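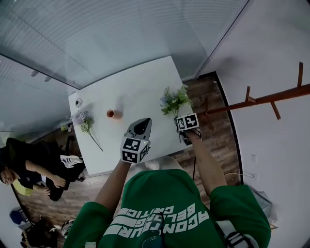
**gripfan_8** – 01/08/2020
Flower task, handheld grippers w/ marker cubes. Trained on 1,932 demos, no robot in the loop. Policy grabs the stem fine, then misses the cup. Anyone else?

**urnico_dan**
Tracking loss probably. Cube turns away from the head cam and the pose jumps. Did you filter?

**gripfan_8**
Yeah, dropped 111 with bad poses. Same miss.
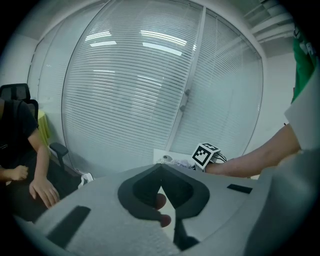
wrist view only does better on the grasp, worse on placing. So I dont think its the poses – it's the views.

**pegboard**
Disagree. Fisheye at the wrist sees plenty. How many people did the demos?

**gripfan_8**
3

**pegboard**
Well there you go. Split by person, retrain, compare. We saw the same thing on the Rostmont set.

**urnico_dan**
Rostmont had one marker face tho, not comparable. Check latency between the cameras frist.

**gripfan_8**
ok latency first, then the split. Will post numbers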